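Murdale ice cream scoop, yellow handle

Reviewed by Mhairi Lindsay
Category: Hand tools, frozen desserts
Bought from: Tosance, full price
Compared with: Vutstead Trigger, Halliday One-Piece

Summary

A plain fixed-bowl scoop with a thick grip. Cuts well in dairy ice cream at normal freezer temperature, less well in sorbet. No moving parts. The handle is the reason to buy it and the bowl is the reason some people will send it back.

Background

Scoops fall into three groups. Trigger types have a sweep blade worked by a lever or a squeeze handle. Fluid-filled types are usually one-piece aluminium castings with a sealed liquid in the handle, which carries heat from the hand to the bowl. Fixed-bowl types have neither, and depend on edge shape and leverage. The Murdale belongs to the third group.

I have used a Halliday One-Piece (fluid-filled) for several years and a Vutstead Trigger for as long as the spring has allowed. The Halliday went through a dishwasher in January and came out dull grey, with a residue that comes off on a tea towel. It still works. I would not hand it to a guest, so a replacement was needed and the Murdale was the cheapest fixed-bowl model Tosance had with a handle wider than a pencil.

Construction

Two main parts: a polished stainless steel bowl with a narrow neck, and a thick pale yellow handle. The bowl is short and rounded. The neck enters the handle at its rounded front end, and I can find no gap at the joint with a fingernail. There is no collar or rivet on my sample. Under a magnifier there is a very thin line of clear adhesive on one side, which is cosmetic.

The handle measures 31 mm at its widest point. It starts rounded, swells through the middle and tapers towards the far end. That profile puts the widest part under the two middle fingers for my hand, which takes a medium glove. A user with smaller hands will find the widest section sits further towards the palm and may prefer to choke up towards the neck.
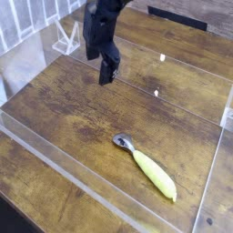 Murdale on a wood-patterned surface. The handle swells through the middle and narrows at the far end.

Colour is described on the packaging as lemon. In daylight it matches. In a kitchen with older bulbs it takes on a green cast, which may matter to anyone trying to match it with other utensils. It shows fruit stains. Blackcurrant left a faint mark after an hour, removed with bicarbonate of soda and a cloth. Turmeric was not tested and I do not intend to.

Test conditions

Freezer set to -21 °C, checked with a probe in a glass of glycol left overnight on the same shelf. Tubs were taken out and scooped straight away, with no standing time unless noted. The scoop was dry at room temperature at the start of each run. I did a first run of 30 portions from dairy vanilla, then smaller runs from a chocolate of the same make, a lemon sorbet and a home-made custard base with no stabiliser.

I did not measure force. I do have a luggage scale which could be rigged for it, and the readings would have been worthless.

Dairy ice cream

Good. The edge of the bowl is thin enough to start a cut without stabbing, and once it is under the surface the bowl follows a curve through the tub with little correction. Best results came from long shallow passes, drawing towards the body and letting the ice cream roll. Digging vertically gave a broken portion every time, as it does with any scoop.

Release is by a turn of the wrist against the side of the dish. For the first few portions this was clean. As the metal cooled, a film started to freeze to the inside of the bowl and portions began to leave their undersides behind. A dip in a jug of warm water cured it, and the effect lasted for five or six portions before another dip was wanted. The Halliday needs no dip for a run of this length. The Vutstead does not care either way, as the blade pushes everything out, including the film.

Portion size is on the small side. The bowl holds less than the Vutstead and noticeably less than the Halliday. For cones this is an advantage, as two small portions stack better than one large one leans. For bowls it means more passes per person. Anyone serving a large table should look elsewhere or accept the extra work.

Sorbet

Fair. At -21 °C the lemon sorbet was hard enough that the bowl skated across the top before biting. After ten minutes on the worktop it cut well. Portions were rough on the outside and would not roll. I got the same texture from the Vutstead, so most of this belongs to the sorbet. The Halliday was better, with a smoother surface from the first portion.

Home-made custard base

This is the hard case: no stabiliser, moderate sugar, frozen in a loaf tin. Straight from the freezer I could not get a portion with the Murdale, and stopped before something gave. The neck did not bend as far as I could tell by laying it against a steel rule before and after. It is narrow, though, and it is short, which helps. I would not use it as a lever against the rim of a tub. After a quarter of an hour in the fridge the same batch was easy.

Handle in use

The surface is soft and lightly textured. With a dry hand, grip is very good. With a wet hand it is still good. With butter or cream on the fingers it is average, and the taper towards the end means there is nothing for the heel of the hand to pull against if the grip starts to slide.

Insulation is excellent. At the end of the run of 30 the bowl was cold enough to be unpleasant to touch and the handle felt much as it had at the start. This is the opposite approach to the Halliday, where heat is supposed to move out of the hand. Users with poor circulation or arthritic fingers will probably prefer the Murdale for that reason alone. My wrist was less tired than after the same job with the Vutstead, where the squeeze action adds up.

Balance is towards the handle. Resting across the top of a tub, the scoop tips backwards and falls off. It has to be laid flat on something, and when it is, the back of the handle stays still and does not roll far on a level surface.
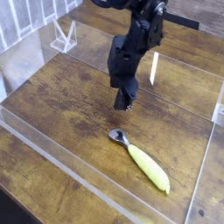
Laid flat. Short bowl, narrow neck, pale yellow handle.

Cleaning and storage

The instructions allow the top rack of a dishwasher. I have put it through eleven times so far, which covers most of the period of use, with no change to the polish. The handle has lost a little of its texture near the front. Hand washing takes seconds, with no blade, spring or rack to trap milk solids. The Vutstead collects dried ice cream behind its blade pivot and needs a brush.

Water spots show readily on the polished bowl. So do fingerprints. Neither affects use.

It fits a standard cutlery tray, although the thickness of the handle stops a shallow drawer from closing if the scoop lies on top of other utensils. There is no hanging hole. Mine lives in a jar with the wooden spoons, bowl up.

Comparison

Murdale: fixed bowl, stainless steel, thick insulated grip. Best for dairy ice cream, small portions, cold-sensitive hands. Needs warm water for longer runs.

Vutstead Trigger: sweep blade, squeeze handle. Best for consistent portions and sticky mixes, also for biscuit dough. Most to clean, and the spring weakens. Mine now returns two-thirds of the way and has to be nudged.

Halliday One-Piece: fluid-filled casting. Best for hard ice cream and sorbet. Must be kept out of the dishwasher. Cold to hold at the start, with a thinner grip.

On price, the Murdale costs less than either. The Halliday was nearly twice as much when I last looked, and the Vutstead falls between the two.

Faults and omissions

The packaging gives no bowl volume. For a portioning tool this should be stated. I measured it with water to the brim, but the figure varied with how level I held it and I have left it out.

The guarantee card covers the bowl and neck for 3 years and does not mention the handle. I wrote to Murdale to ask and had an automatic reply. If an answer comes I will add it here.

One sample only was tested. Another buyer on the Tosance page reports a handle which turned on the neck after a few weeks. Mine has not moved, and I tried it with the bowl held in a cloth and a fair amount of twist.

Ratings (out of five)

Cutting, dairy: 4
Cutting, sorbet and hard mixes: 2
Release: 3
Grip and comfort: 5
Cleaning: 5
Value: 4

Recommended for households that eat shop-bought dairy ice cream and serve up to four people at a time. For home-made batches without stabiliser, keep or buy the fluid-filled type.

Update

After 21 weeks of use: no rust, no movement at the joint, slight yellowing to a deeper shade where the thumb rests. Still no reply from Murdale on the handle. The Halliday has gone into the garden shed, where it is used for potting compost and does that very well.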